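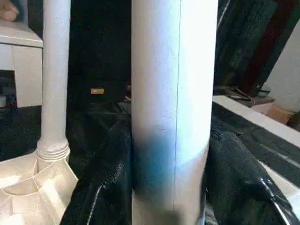
White tube and pole, wrist view

Re: second arm pair, July budget

> Is 829 per gripper the Triditz price with or without cables?

Without. Cables add 26 each.

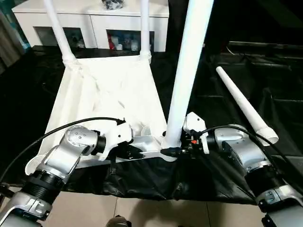
Roren Handling Group

Both arms are needed to hold the front bar, so please budget by the pair. Myklebust quotes 387 for spare fingers, full set. I would put 1000 aside for spares in total.
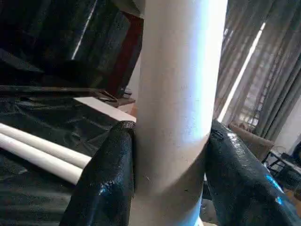 Category: Equipment / Grippers

Black fingers on pipe. Drarkley can supply these too, price to follow.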